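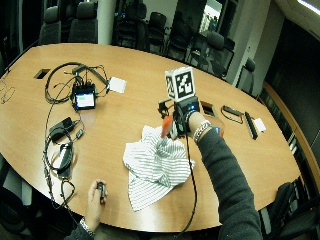 Is the Sandudell open day worth the drive if all you want is the mill? Go for the mill, skip the shop, and get there before the second tour fills up.

Notes from the Homitz mill open day, Sandudell, June 1, 2024. Typed up same night, so sorry for the mess.

Left Prellolbridge early. Road fine until the bridge works, then one lane and a long wait behind a hay truck. Parking is in the field past the mill, not the lot on the flyer. The lot is staff only. Wish the flyer said so.

Entry is free, tour is $2, cash. Kids free. They stamp your hand and the stamp does not come off, I have scrubbed.

First part is the raw wool shed. Smells like sheep, lanolin, old rope. Bales stacked to the rafters, grades chalked on the ends. Guide let us pull a bit from the fine grade and a bit from the carpet grade and rub them together. Big difference. The carpet stuff is like a doormat.

Then scouring. Long train of tanks, each one cleaner than the last, rakes pushing the wool along. Loud in there. Missed half of what was said about the grease, but they skim it off and sell it on. Floor is slick so wear real shoes. Saw flip flops, saw one near fall.

Carding room was the best bit by a mile. The big card is a Thakur, green paint, they say 116 years old and still on the daily shift. Wool goes in as fluff and comes off the end as a web so thin you can see the guide's hand thru it. Could have stood there an hour. We got maybe five minutes before the next group was on our heels.

Spinning upstairs. 975 spindles on that floor when everything is running, which it wasnt, Saturday crew only had one side going. Ear plugs in a bin at the door. Take them.
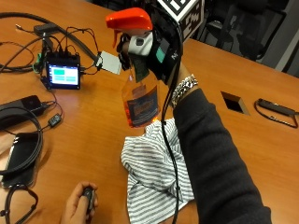 Vol. 2, p. 116

Weaving and finishing after lunch. Lunch was a cheese roll from the tent, fine, line too long.

Weave shed has mixed looms, old shuttle ones for the narrow cloth and newer ones for blankets. The shuttle looms shake the whole floor, you feel it in your teeth. Asked about the pattern cards hanging on the wall. Old ones, kept for repeat orders. Some customers still want the same check their grandparents had.

Finishing is wet and warm. Cloth gets washed again, shrunk on purpose, then brushed up on rollers. Then the mending table, which I did not expect to like. Every piece gets pulled over a slanted board by the window and somebody finds the broken threads by feel and sews them back in. Slow work. Very quiet after the looms.

Last stop, the pattern book room. Order books going way back. One was left open at order number 3923, gray blanket cloth for a hotel, with the swatch still pinned in. Moths had been at the corner. No touching, no flash.

Shop: pricey. Seconds bin by the door is better, got a blanket with a crooked stripe for a good bit less. Yarn cones picked over by noon.

Bathrooms are portables by the field. Stairs to spinning are steep and there is no elevator, so check ahead if stairs are a problem.

Next open day is in July, same deal, they said the dye house shoud be open by then. It was roped off this time, roof repair. Will go back for that. Tour list goes up at the gate when it opens, put your name down first and look at the sheds after.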